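Home cooking study — participants wanted
Wostcombe, ref. 726

We are recruiting adults who prepare a main meal at home at least four evenings a week. The study records how much of each vegetable is peeled, trimmed and thrown away in ordinary households.

What is involved
Participants weigh and log all vegetable waste for 2 weeks, using the scales and record sheets supplied. One visit to our Wostcombe office is required at the start — allow 90 minutes. Peelings, cores and spoiled items are entered separately.

Who can apply
Applicants must be over 18 and live within the Wostcombe postal area. Households on a prescribed diet cannot be included. Previous participants from the April round may not reapply.

Vegetables covered
Potatoes, carrots, onions, leeks and cabbage. Potatoes are logged before and after cutting.

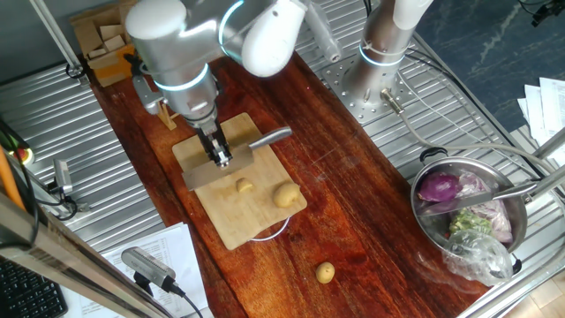

How to apply
Write to Jamila Pramanik, Collet Household Research, Wostcombe, quoting the reference. Applications close at the end of September 2011.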